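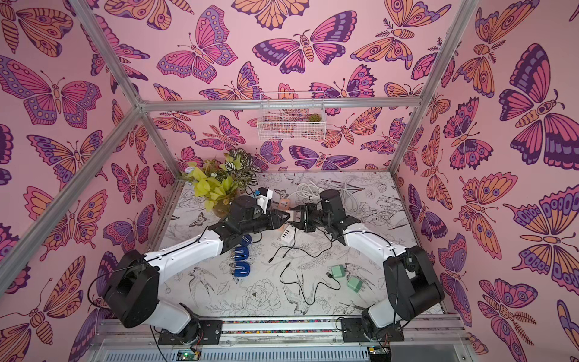

Mariposas y polillas grandes sobre fondo rosa, en magenta, naranja y morado. Papel sin catalogar en esta versión.

Mornura
Tabla de papeles pintados con insectos, según los nombran sus propios catálogos

Versión 3, publicada el 12/04/2021
Mantenimiento: Candela Quintana
Revisión de nombres y sinónimos: Patricio Bermúdez
Transcripción: Anathi Shabalala, Kagiso Van Wyk

Qué contiene

Mornura reúne fichas de papeles pintados en los que aparece al menos un insecto reconocible como tal por una persona adulta sin lupa. Cada ficha recoge lo que el catálogo dice del papel: nombre comercial, nombre del color, tipo de repetición, ancho del rollo y el párrafo de venta, que suele ser la parte más larga y la menos útil. Las fichas salen de 22 catálogos impresos, casi todos de la colección Radebe, más unas cuantas hojas sueltas que llegaron dentro de ellos y que daba pena tirar.

El proyecto empezó como una hoja de cálculo para averiguar por qué el mismo verde se llama «salvia», «musgo inglés» y «silencio» según quién lo venda. Esa pregunta sigue abierta. Mientras tanto se fueron acumulando escarabajos.

Archivos

papeles.csv: una fila por papel y color. Si un diseño se vendía en cinco colores, son cinco filas.
colores.csv: nombre del color en el catálogo, familia asignada y grado de acuerdo entre quienes la asignaron.
insectos.csv: lo que el catálogo dice que es el bicho y lo que Patricio cree que es. Coinciden menos de lo deseable.
LEEME.txt: este texto.

Codificación UTF-8, separador punto y coma. Quien lo abra con la hoja de cálculo de siempre verá las eñes convertidas en otra cosa; al importar hay que elegir la codificación a mano.

Campos de papeles.csv

id: número sin significado. Hay huecos en la serie y no se van a rellenar.
nombre: tal como aparece impreso, erratas incluidas. «Libélula Otoñal» y «Libelula Otoñal» son dos fichas distintas hasta que alguien demuestre lo contrario.
color_catalogo: nombre comercial del color, sin traducir.
repeticion: recta, saltada, libre o vacía. Vacía quiere decir que el catálogo no lo indica.
ancho_cm: con un decimal. Los catálogos en pulgadas se han convertido y llevan una «p» en el campo notas.
orden: lepidópteros, coleópteros, odonatos, himenópteros u «otros». En «otros» hay dos arañas, que ya sabemos que no son insectos. El fabricante, Zarness, no lo sabía.
texto_venta: transcripción completa, con sus puntos suspensivos.
notas: de todo.

Cómo se asignaron los colores

Tres personas leyeron cada nombre de color con la muestra delante y eligieron una familia por separado. Cuando no había mayoría se anotó «discutido» y se siguió adelante. El rosa es la familia con más entradas discutidas, muy por delante del gris. Kagiso sostiene que el salmón es un naranja; su voto consta en la columna correspondiente y no se ha corregido.

Mariposas y polillas

Los catálogos llaman mariposa a cualquier cosa con alas y buen color, y reservan «polilla» para los fondos oscuros y los precios altos. En insectos.csv se mantienen los dos términos como vienen, y en la columna revision se añade la opinión de Patricio a partir de antenas y postura de las alas, cuando el dibujante tuvo a bien ponerle antenas. Muchas de estas especies no existen fuera del rollo. Para ellas se usa el valor «ornamental».

Problemas conocidos

Los catálogos de Putamthorpe no llevan año. Se ordenaron por el teléfono de la contraportada, método que no recomendamos.
Faltan las páginas centrales del catálogo 14. Alguien empapeló algo con ellas.
En la versión 2 las abejas estaban duplicadas. Ya no.
El campo ancho_cm tiene valores imposibles en el catálogo 9; están así en el original.

Usos

Sirve para estudiar vocabulario comercial, nombres de color o modas decorativas. No sirve para identificar insectos, y tampoco para comprar papel: casi todo está descatalogado y no sabemos dónde queda un rollo, por mucho que se nos escriba.

Licencia y correcciones

Las fichas y revisiones son de uso libre citando Mornura. Los textos de venta pertenecen a sus fabricantes. Las correcciones se mandan a Candela con el id de la ficha y una foto legible de la página. Las recibidas antes de mayo entran en la próxima versión; las que traten sobre el salmón, directamente a Kagiso.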